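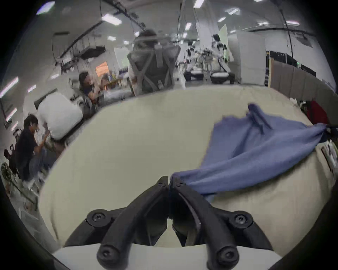

Welche Fingerform taugt am besten, wenn man mit einem handgeführten Greifer Stoff aufnehmen will? Für mich sind es die gebogenen, gummierten Finger, die sich erst ganz vorne an den Spitzen treffen, denn damit bekommt man auch eine einzelne Falte zu fassen.

Ich weiß, dass ich mich damit bei einigen von euch unbeliebt mache, denn nach meinem letzten Eintrag kamen ja etliche Mails zugunsten der flachen Backen (liebe Grüße an Waldemar Czerwiński, der mir gleich drei Seiten geschrieben hat!). Und ja, für Schachteln und Flaschen nehme ich die flachen Presino-Backen nach wie vor gern. Aber Stoff ist einfach etwas anderes. Er gibt nach, er rutscht weg, und man schiebt ihn mit einer breiten Backe gern vor sich her wie Schnee vor der Schaufel.
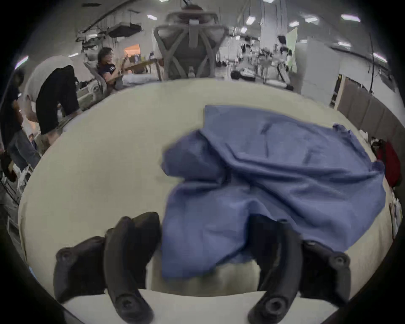
Was mich bei den gebogenen Fingern anfangs gestört hat, war die Öffnung. Man muss sich angewöhnen, weit aufzumachen und dann ziemlich steil von oben zu kommen, sonst drückt der Bogen den Stoff platt, bevor die Spitzen überhaupt dort sind, wo man sie haben möchte. Eldana Moges hat mir geraten, immer zuerst den höchsten Wulst zu suchen und quer dazu anzusetzen. Das klingt so selbstverständlich, dass ich mich fast schäme, wie lange ich längs gegriffen habe.

In meinem Übungsheft stehen inzwischen 167 Griffe mit dem Inholm-Satz und 100 mit den flachen Backen, ein fairer Vergleich ist das also noch nicht. Bei den flachen Backen ging mir der Stoff 23 Mal wieder verloren, bei den gebogenen deutlich seltener, aber da hatte ich eben auch schon mehr Übung. 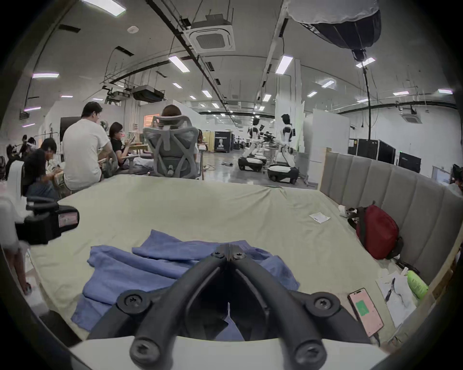

Dazu kommt die Sache mit der Hand. Nach einer Stunde merke ich das Gewicht im Daumenballen, und dann werden meine Bewegungen hastig, was man den Aufnahmen später leider ansieht. Kurniawati Nair schwört auf kurze Blöcke mit richtigen Pausen dazwischen, und seit ich das ebenso halte (na ja, meistens), bin ich abends viel weniger verspannt. Die Schrauben an den Gelenken ziehe ich jetzt auch vor jedem Block nach, ein bisschen Spiel an der Spitze reicht schon, und eine dünne Falte flutscht durch.

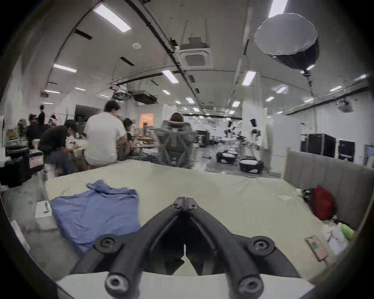
Finger geschlossen, links dahinter das blaue Tuch.

Im September möchte ich noch den Zikum-Satz ausprobieren, der weichere Spitzen haben soll, und dann kommen auch die Frotteetücher dran, vor denen ich mich bisher gedrückt habe. Wer schon Erfahrung damit hat, schreibt mir bitte!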